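Chapter 4: Bottles, Flasks and Where to Put Them

By Themis Psarras
August

I learnt most of what's in this chapter by getting it wrong. My first bench was at Bendby, a teaching lab with 39 students and one decent sink, and I thought of plasticware as the boring stuff (glass was the real thing, glass had romance!). Then I spent a whole afternoon hunting for the lid of a flask I'd opened myself, and found it in my coat pocket on the bus home.

So before we measure or pour anything, I'd like us to spend a few pages on the containers. What shape are they, what are they good for, where does the cap go while you're working, and which ones belong in the rack? You'll need all of it for the dilutions in Chapter 5, and you'll be glad of it when the bench fills up.

Have a look at these two before you read on. I come back to both of them in section 4.2.

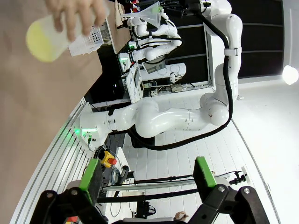
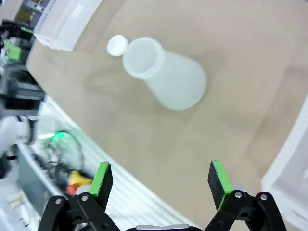

Fig. 4.1. Plastic containers on the bench: a bottle in the hand, with yellowish liquid in it (first picture), and a conical flask on its side, cap off (second picture).

Start with the flask. The cone shape gives you a wide bottom and a narrow neck, so you can swirl it quite hard and keep your sleeves clean. A plastic one with a screw thread can be closed as well, and that's handy for carrying it down a corridor. Mine at home holds 2000 ml and is frankly too big for anything except showing off.

Caps are small and they wander. Thanasis Margaritis, who taught me, wanted every cap put down on the bench within reach of the bottle it came from, top side down if the inside had to stay clean. I argued with him for about 70 minutes over that once, and I now do it his way.

Racks and baskets with holes in them let air get round things, so they're where rinsed plastic goes to drain. Don't pack them tight. Leave the caps off until everything has dried, and label a bottle before you fill it, please, even if you're only stepping out for a coffee.

4.1 Choosing a container

Lambrakis Schoolbooks | Contact the editors | Back to top
40 shares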